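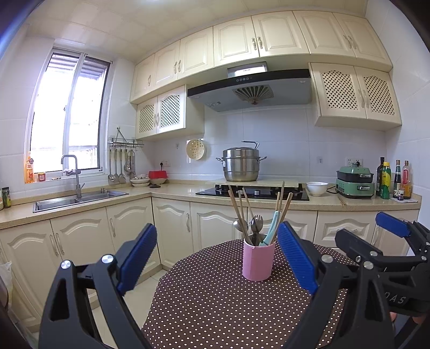
Branwen Ruddock's kitchen arm project moved out of the Skilden workshop in November and into a kitchen in Trandalville. The arm itself, which members know as Penry, is still bolted to the bench by the back door at Skilden. The work in the kitchen is done by hand, with a pair of hand-held grippers, and the recordings go back to the bench on a drive.

The job Branwen picked is a small one. Penry should take a utensil out of a holder, lay it on the table, and later put it back. The holder is the pink one on the round table, and it holds wooden chopsticks along with spoons and forks. She started with the chopsticks. They lean to the left and to the right, so pulling one often drags its neighbor along. A person fixes that with a small twist of the wrist. Penry's first program had no twist in it and tipped the holder over on most tries.

Each recording is one utensil out and one utensil back, with a limit of 60 seconds. If the person holding the gripper runs over the limit, the take is thrown away and started again. Branwen has 296 takes she considers good enough to keep. She went through them on a laptop in the evenings and deleted any where the gripper knocked the table or the chopstick slid through the pads.

The tablecloth has caused some discussion at Skilden. It is dark brown with small white polka dots, and two members thought a plain cloth would make the tracking easier. Branwen left it on. The dots give the software plenty of fixed points to follow as long as the cloth doesn't move, so she now clips it under the table edge before a session. A take where the cloth has shifted gets deleted with the rest.

Light was the other problem. There is a big window over the sink, and on a bright day the picture washes out whenever the gripper turns toward it. She now works from the side of the table that faces the stove as much as she can, and starts at 9 in the morning.
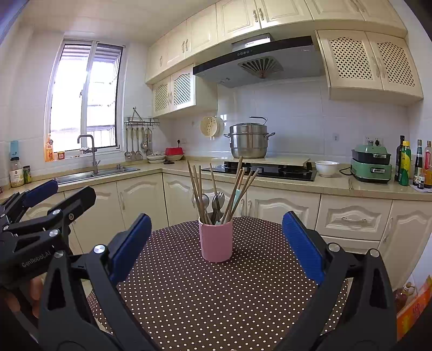

Back at the workshop, the change for this month is in Penry's own fingers. The old ones were printed in one piece and were too stiff to close on something as thin as a chopstick. The new set uses a linkage on each side with a soft ribbed pad, close in shape to the hand-held tool, so that what is recorded in the kitchen has a fair chance of working on the arm. The pads are 14 mm wide. Branwen cut the first set too narrow and the chopsticks turned in them.

The wrist motor is from Arolov and was bought used. It runs well but gets warm after a long session, and the mount needs a bigger plate behind it. If you have a scrap of aluminum that might do, leave it on the shelf under the drill press with Branwen's name on it.

Spoons come next. The rounded ends catch on the other utensils on the way out, and the handles are slicker than wood. Forks will wait until spoons work. Branwen would also like to swap in a different holder at some point, to find out whether Penry has learned the job or only learned the pink one.

The first trial on the arm with the new fingers is set for Monday at 7 p.m. at the bench by the back door. There is room for 3 people to help, one at the laptop, one at the stop switch, and one to reset the holder between tries. Others can watch from the far side of the yellow tape. Please bring safety glasses, and please don't use the laser cutter during the trial, as both are on the same breaker.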